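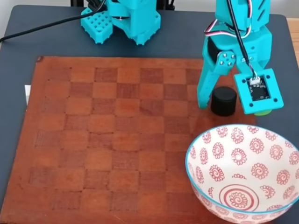 A turquoise robot arm at the chessboard, with a short black cylinder between its fingers and a flowery bowl close by.

How Does a Robot Learn to Pick Things Up?

Think back to when you learned to tie your shoes. Somebody probably sat down next to you and showed you, and then showed you again, and then let you make a big floppy knot and try once more. You didn't get a list of rules for every wiggle of every finger. You watched, you tried, and after a good while your hands just seemed to know what to do.

Some robots learn in a way that is a little bit like that, and this page is about how people teach them. The robot arm at the top goes by the name of Lilum. (Robots don't need names, of course, but it's much nicer to say "Good morning, Lilum" than "Good morning, arm.")

Lilum's job sounds easy. Pick up a small thing from the chessboard, carry it over to the bowl, and let go. You could do that while humming a song and thinking about lunch! But a robot starts out knowing nothing at all about boards or bowls, or how hard to squeeze.

Showing instead of telling

Orysia Vakulenko is one of Lilum's teachers. When she wants to show Lilum how to do the job, she holds a second, smaller arm in her hand, which is called the leader. When Orysia bends the leader, Lilum bends too. When she closes the leader's fingers, Lilum's fingers close. It's a lot like playing copycat with a friend who is very, very good at copycat.

While they play, a computer keeps a kind of diary. Many times each second it writes down how every joint is bent, and it saves what the cameras see at that very same moment. One whole trip, from reaching out to letting go, is called an example. Grown-ups who do this work sometimes call it a demonstration, or a "demo" when they're in a hurry.

Inside each joint is a small motor called a servo. Look for the black box held on with silver screws, near the fingers. That's one of them. The red, white, and black wires carry power and messages up and down the arm, a bit like the nerves that run from your brain to your fingertips.

Why one example isn't enough

Suppose you had only ever seen one dog in your whole life, and it was a tiny brown one. Then a huge, fluffy white dog comes walking down the street. Would you know it was a dog? Maybe you'd think it was a sheep!

Robots can be fooled like that as well. If Orysia always put the black piece on the very same square, Lilum might learn to reach for that square and nothing else. Move the piece over, and the fingers would close on plain air. So between examples she changes things. The piece goes near the middle, then near a corner. The bowl gets scooted closer or farther away. Sometimes she closes the blinds so the light is different, and on a shiny board that can make quite a difference to a camera.

On a good morning Orysia and her helper, Ismael Lopes, record an example roughly every 2 minutes. They trade places after 10 examples, because holding the leader makes your wrist tired, and a tired wrist gets wobbly.

What about mistakes?

Oh, there are plenty! Pieces tip over and roll off the table, and one time Ismael sneezed in the middle of a demo and Lilum did a sort of sneeze too. When an example goes badly wrong, they press a button and record it again. But if the fingers miss just a little and Orysia gently fixes it, they keep that one. Lilum will miss sometimes too, and it helps to have seen how to try again.

Then comes the practice

After the examples are collected, the computer goes over them again and again, looking for patterns. When the camera sees this, the joints should move like that. People call this training. It can go on all night, so Orysia usually starts it before she goes home for supper. In the morning she lets Lilum try the job with no one holding the leader at all, and everybody in the room goes a bit quiet.

Try it yourself

You need a friend, a bowl, and 6 small things such as buttons or erasers. Ask your friend to close their eyes and be the robot. Hold their wrist very gently and guide their hand to pick up a button and drop it in the bowl. Do that a few times, always starting from the same spot.

Now let go and ask your robot to do it alone, eyes still closed. Did the button land in the bowl? Next, move the bowl a little without saying so, and have them try again. You may hear some buttons hit the floor!

Then start over, and this time put the bowl somewhere new for every turn and let your friend keep their eyes open. Swap jobs when you're done, so that you get to be the robot too.

Words to know

Demonstration: one complete example of a job, recorded from start to finish.
Gripper: the part of a robot arm that grabs and holds things.
Leader: the arm a person moves so that the robot will copy it.
Servo: a small motor that can turn to an exact spot and stay there.
Training: the time when a computer looks for patterns in its examples.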